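31/07/2026
Melnyk room, sorting bench notes

Started at 9:30 with Océane. Marjan in after lunch. Jaxon out until next week, so his half of the April backlog stays where it is.

1. Mixed pile, first pass

Tipped the mixed pile onto the striped cloth with the little blue flowers. The gray sheet we used in April hid the dark socks, and I lost time feeling for them. White shows up the black pieces fine, but pale ones are slower to spot. The smooth white cloth sat in the middle of the heap and I went past it twice.

Order I settled on: packets first, then anything knitted, then fuzzy and plush, then flat cloth. Packets slide under the knits if you leave them. Juice bottle stays behind the pile as the tall item. Océane wants it on the floor. Left it for now.

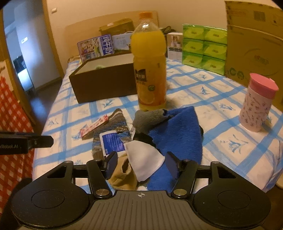
2. Knits

The striped one (brown, gray, blue, cream) goes in with hats and socks until Jurgita decides. It has a ribbed section and a rounded tip and could be filed either way. Please don't start a third bin for it.

Tan sock-like piece: small fabrics, left crumpled. We agreed not to flatten anything before the weigh-in.

3. Fuzzy and plush

Royal blue and gray kept together. They shed on each other anyway. Lint roller is nearly finished, the Rillero refills are on the second shelf behind the tape.

4. Times and weights

First pass 30 minutes, second pass 6. Big difference, but the second time I knew where everything was, so I wouldn't read much into it. Small fabrics bin 158 g with the lid off. Lid on the scale by itself reads 126 g, which seems heavy. Check the scale against Lorne's before anyone copies these into the sheet.

5. To do

Ask Jurgita about hats/socks.
Wash the striped cloth, cold, and hang it over the rail.
Marjan to relabel the bins. The Dosus labels peel at the corners and the Sanano ones leave glue.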